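Hirnel Hand Grippers – Your Questions

We've had a lot of mail since the Hirnel went up on the site, and plenty of it asks the same few things. Poppy Ackroyd and I have pulled the answers together on one page. If yours is missing, write to the Penry desk and we'll add it.

What comes in the kit?

A pair of hand-held grippers, left and right, with their padded jaws already fitted. You also get a spare set of pads, two charging leads, a soft case and a printed card with the calibration steps. The card is short and worth keeping. Mine lives in the lid of the case.

Do I need a robot to use it?

No! You hold one in each hand and do the job yourself, and the recording goes to your laptop when you're done. People who have an arm on the bench can train it from those recordings later, but plenty of our users only ever collect.

Who is it for?

Small labs, college courses, and keen people at home who want to have a go at teaching a machine everyday chores. Seren Mostyn runs an evening class with two kits and a kitchen table, and her students are recording by the end of the first night.

How long does it take to learn?

An afternoon, for most. Squeezing is easy. Judging how far the tips reach past your own fingers is what takes a while, and you'll knock a few things over before it clicks. Start with something soft and light – a sock is great – and leave the mugs for later.

What sort of chores does it suit?

Anything you'd do with a finger and thumb. Tidying is my favourite because every bit of rubbish behaves differently. Foam nets spring back, thin bags crumple up, tissue catches on whatever it touches, and you get a huge amount of variety out of one small mess. Clearing a table into a bin is the job we suggest for a first proper session.

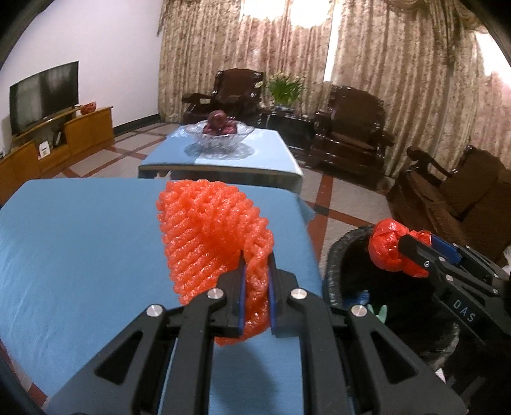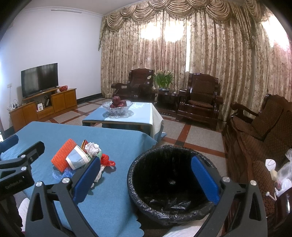 Folding, sorting cutlery and packing a lunch box also go well. Pouring is harder, and I'd wait until you've got a feel for the wrist angle.

Can I use it in an ordinary house?

Please do. A lounge room with furniture and curtains in it gives far more useful recordings than a bare bench. Bright windows can wash out part of the view, so try a short test first and play it back before you settle in for a long run.

Do both hands have to work all the time?

They don't. Lots of jobs are one-handed with the other hand waiting nearby, and that's fine to record. Just keep the idle gripper somewhere comfortable and try not to wave it about. If two people want to share a kit and take a side each, the software will accept it, though you'll bump elbows.

How heavy are they?

Each gripper is 494 grams with the battery in. It feels like nothing for ten minutes and like quite a lot after an hour. Mali Prothero does all our demo sessions and she stops for a stretch after every batch, which I'd copy.

How long does the battery last?

You'll get 5 hours from a full charge. Cold rooms shorten that. Charge the pair together so they run down together.

Will the pads wear out?

Yes, slowly. Rhiannon Landeg kept one set going for 2,000 grabs on our test bench and they were still holding a plastic bag without slipping, though the texture had gone smooth at the tips. Wipe them with a damp cloth. Don't use anything with solvent in it, as it turns them shiny and they lose their bite.

What can't it pick up?

Coins flat on a hard surface are a pain. So is cling wrap, and anything very greasy. Wide objects are limited by how far the jaws open, so a big jar is out unless you take it by the rim.

Which software does it work with?

Clumusine, our own free program, handles the recording, trimming and labels. It runs on Windows and Linux. A Mac version is being tested now and we're hoping for April. If you already use Grinano for your training runs, Clumusine can export straight to it.

How many recordings do I need before they're any use?

It depends on the chore. Our own table-clearing set has 322 recordings in it, and we were getting sensible results well before we finished. Mixing things up matters a lot. Move the bin, change the cloth, put the rubbish in a different heap.

Should I keep the clips where I dropped something?

Keep them, and tag them. Zakhar Pavliuk wrote the labelling tool and he added a button for exactly this. A fumble followed by a second try is some of the best material you can collect, and I get a bit excited when one turns up.

What about privacy?

Everything stays on your own computer unless you choose to share it. Have a look around the room before you start, and put away letters, family photos and anything else you'd rather keep to yourself.

Can I borrow a kit before buying?

We have a few loan kits and the wait is usually a fortnight. You pay the return postage. Email the Penry desk with your address and the chore you'd like to try – we love hearing what people come up with.

Page last updated January 2026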